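Setting the Table at Kultgate: A Conversation on Bottles, Cups and the Care of Shared Drinkware

The refreshment service at Kultgate has been under review for a good part of the year. The building receives visitors on most working days, and until recently each department kept its own cups, its own jugs and its own ideas about who should wash them. In September the house services office brought these arrangements together under a single set of guidelines. The editors of this bulletin met with Stamatia Balaskas, who drafted them, and with Wim Visser and Marloes Verbruggen of the Idalard wing, where the guidelines were first applied.

Ms. Balaskas began with the question that had taken up most of her time, namely what a visitor should drink from.

"We had an inventory of 70 cups in the Idalard wing alone, and very few of them matched," she said. "The guidelines do not ask departments to discard what they have. They ask that a cup be stable, that the rim be intact, and that a person be able to hold it comfortably. A short, wide cup is perfectly acceptable. I would even say it is preferable for a small serving, as it is easy to see into and easy to clean."

On color, the guidelines take no position. Ms. Balaskas noted that an early draft had specified white throughout and that the requirement was withdrawn after consultation. A pink cup on a white table, in her view, is easier to find and easier to return to the correct cupboard.

"People remember a colored cup," she said. "They put it down, they go to a meeting, and they come back to the same one."
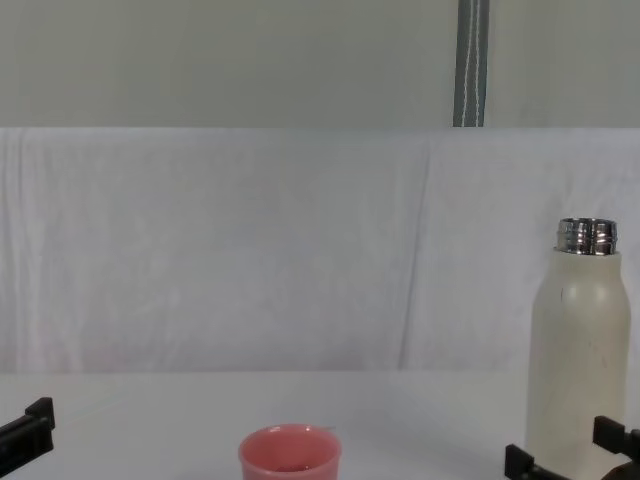
Américo Carrilho would have preferred the requirement to stay. In remarks submitted during the consultation and quoted here with his permission, he argued that a shared service should look like one service, that odd cups invite people to treat them as personal property, and that a department which wants color can put flowers on the table. He added that he had no objection to the bottles.

The bottles are the second subject of the guidelines, and the one on which the office has received the most correspondence. For many years water was brought into meeting rooms in open glass jugs. Jugs remain in use at larger gatherings, but for groups of up to 14 persons the office now recommends insulated bottles, which may be filled in the pantry ahead of time and carried in shortly before the meeting starts.

Mr. Visser, who oversees the pantry on the Idalard side, described the change as a modest one with practical consequences. "A jug has a wide mouth and a handle, and everyone knows how to pour from it," he said. "A bottle with a narrow neck asks for a little more attention. You have to tilt it further than you expect, and the last of the water comes at an awkward angle. We advise staff to bring the cup close to the neck and to pour slowly."

Asked whether bottles should be set out open or closed, Mr. Visser said that both practices are permitted. A bottle that will be used immediately may be placed on the table without its cap. One that is to stand through a long session should remain closed, and the cap should stay with it.

"Caps are our principal loss," he said. "We purchased 20 spare caps in the spring, and I do not expect them to last the year. A cap gets put on a windowsill or in a pocket, and then we have a perfectly good bottle that can no longer travel."

The neck of the bottle also receives particular attention in the cleaning instructions. Where the neck is threaded, residue can settle in the grooves, and a quick rinse does not remove it. The guidelines call for a narrow brush, warm water and a mild detergent, followed by a full rinse and drying with the opening facing down.
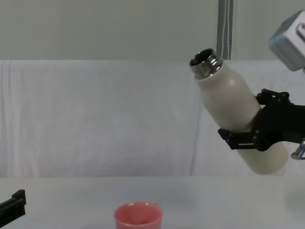
A cream-white insulated bottle with a threaded metal neck, tilted.

Ms. Verbruggen is responsible for the condition of the drinkware and inspects it at regular intervals. She wished to correct an impression, apparently common among staff, that a marked or scuffed bottle must be withdrawn.

"A matte finish will show wear," she said. "It picks up smudges from hands and small marks from the shelf. That is a matter of appearance, and most of it can be wiped away. What concerns me is the inside, the rim and the thread. If those are sound, the bottle stays in service."

Cups are held to a similar standard. A chip at the rim is grounds for withdrawal, and any residue at the bottom of a cup means that it goes back to the pantry before it is offered to anyone. Ms. Verbruggen asks that cups be checked in good light, and recommends looking straight down into them. She observed that darker interiors require a second look.

The guidelines devote a short section to the table itself. A plain white surface is recommended for rooms in which refreshments are served, and it should be wiped before anything is set down. Cups are to be placed away from the edge. Bottles stand to one side, where they can be reached without passing an arm across another person's papers. 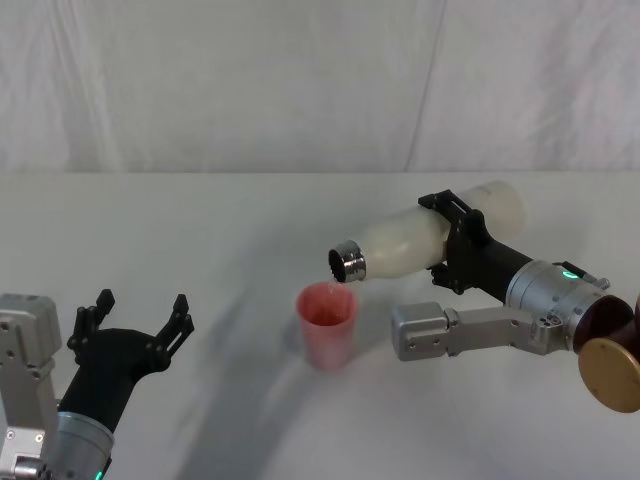 Mr. Visser acknowledged that these points may strike some readers as self-evident. He said that they had been written down at the request of newer colleagues, several of whom had asked where things should go and had received different answers from different people. A one-page version now hangs inside the pantry door.

The office has also considered lighter bottles for staff who carry several at a time. Haris Mujić, of the adjoining Zindmont building, took part in a trial of plastic ones and reported favorably on their weight, though he found that drinks did not stay cold through an afternoon. Ms. Balaskas said that plastic bottles would be allowed for short meetings and that departments could choose between the two kinds.

Departments that wish to comment on the guidelines may do so in writing to the house services office. Requests for replacement caps should be addressed to Mr. Visser at the Idalard pantry, which is open to staff until four in the afternoon.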